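Oficinas de tijolo ganham nova vida em Corkgate

Reabertas em maio, as antigas naves de Corkgate acolhem hoje 41 postos de trabalho e um programa regular de formação. A recuperação, conduzida pelo arquiteto Baldur Bjarnason, procurou conservar o carácter industrial do conjunto - a começar pelas paredes. 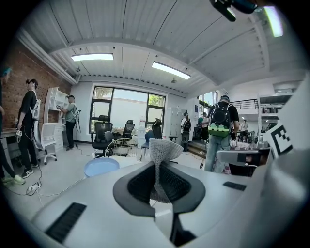 Sala de trabalho em Corkgate: tijolo à vista na parede lateral, teto metálico ondulado branco e luminárias retangulares.

A gestão do espaço cabe à Evport, que prevê receber até 100 formandos por ano. As inscrições decorrem na receção do edifício.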